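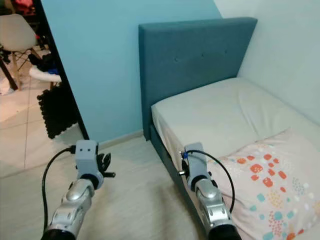 Progress report to the Pundmont Fund
Bedrooms and bedding, second half of the grant year
December 12, 2023
Prepared by Eskil Midtbø, Gullance Family Housing

The grant pays for beds, mattresses and bedding in the short-stay apartments at Gullance, and for the time it takes to get the rooms ready between families. The first part of the report, sent in July, dealt with buying. This part deals with the rooms themselves.

All 5 children's bedrooms now have a bed, a mattress and two full sets of bedding. We went with upholstered frames for the small bedrooms. The one by the window has a teal frame with a buttoned headboard, and it fits against the wall with enough space to walk past on the open side. The upholstery takes more care than the old metal beds did. We vacuum the side rails at each changeover and spot clean them by hand.

Fitted sheets are white or cream. We had planned to buy colors, but plain sheets can be washed together at a high setting and any of them will go with any comforter. Pillowcases are a mix, mostly pink and blue, bought in a single lot from Daren. The lot came to 80 pieces with the sheets included. A few of the sheets were too shallow for the mattresses and pulled off at the corners. Daren exchanged them without charge.

For comforters we changed the original plan. The application listed plain ones throughout. After the first families moved in, we asked the children what they would like, and most of them named a character or an animal. We used $200 from the contingency line to buy printed comforters, which are kept folded on the bed until the family arrives. The Kuromi one has been asked for by name more than any other, and we would like a second.

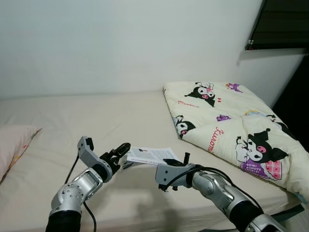
Quách asked at the last house meeting whether children could take their comforter along when the family moves on to a permanent home. The staff were in favor – a comforter is cheap next to a bed, and a child who has slept under one for months is attached to it. We have not agreed to it yet, as the grant terms say that bedding stays with the apartment. We are asking the Fund for a decision on this before the next budget is drawn up.

Room preparation is now done from a written checklist. Bedding comes off first and goes to the laundry, then the mattress is checked and aired, the floor behind the headboard is cleaned, and the bed is made up again. Comforters are washed separately and need two cycles in the dryer. The dryer is the slow point. When two apartments turn over in the same week, we run out of dry comforters, and on one occasion a family was given a spare from the staff room for the first night.

Spending to date is within budget except for laundry, which is over by $80. The receipts are filed under reference 2047 and can be sent on request.

Still to do: blinds for the two rooms facing the street, waterproof covers for the remaining mattresses, and a shelf in the laundry room so clean sets can be stored by apartment.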